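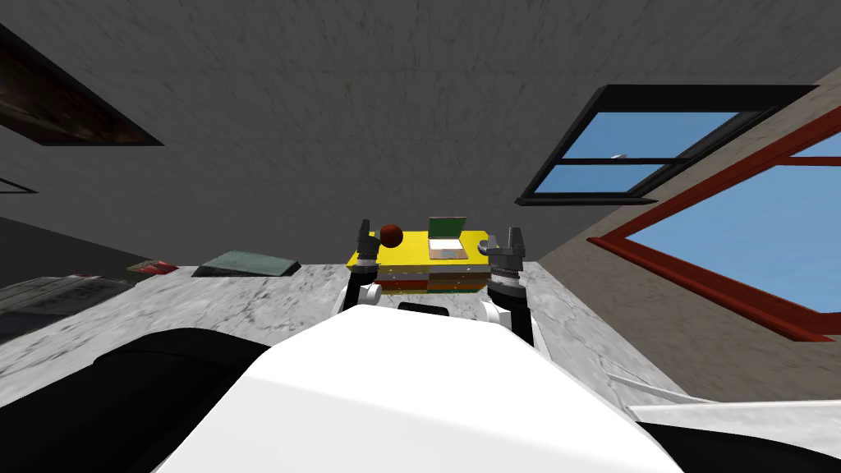

Plafond gris, fenêtre à cadre noir et ciel bleu

Ticket 403, chauffe-eau Gukier, code défaut 19
Ouvert par : Areeba Jadoon
Statut : en attente du client

Bonjour ! Alors voilà, depuis octobre mon chauffe-eau se met en sécurité presque tous les matins, vers 6 h, pile quand je veux prendre ma douche (évidemment). L'afficheur indique 19 et plus rien ne répond. Je coupe au tableau, j'attends un peu, je rallume, et ça repart jusqu'au lendemain.

Déjà essayé de mon côté :
- thermostat baissé d'un cran : pareil
- programmation heures creuses supprimée : deux matins tranquilles, puis rebelote
- groupe de sécurité purgé, un peu de calcaire mais pas de quoi paniquer

J'ai aussi appelé Cluren, qui m'avait vendu l'appareil, et on m'a renvoyée vers vous.

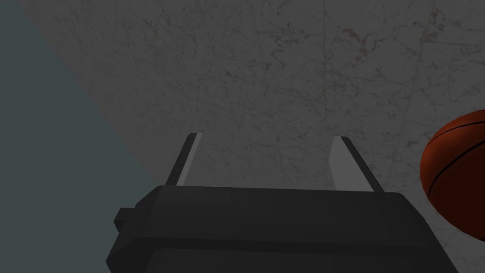

Surface aspect marbre

Réponse de Tanveer Orakzai, support
Bonjour Areeba, merci pour tous ces détails ! Le 19, chez nous, c'est la sonde haute. Pouvez-vous regarder si son connecteur est bien enfoncé, courant coupé au tableau ? Et me donner la référence inscrite sous le capot ?

Areeba Jadoon
Connecteur vérifié, il avait du jeu ! Je l'ai renfoncé jusqu'au clic. La référence finit par 500. Ce matin pas de défaut, mais je me méfie, alors je préfère garder le ticket ouvert encore un peu. Si ça recommence, vous m'envoyez une sonde neuve ?

Tanveer Orakzai
Oui, sans problème, elle est encore sous garantie.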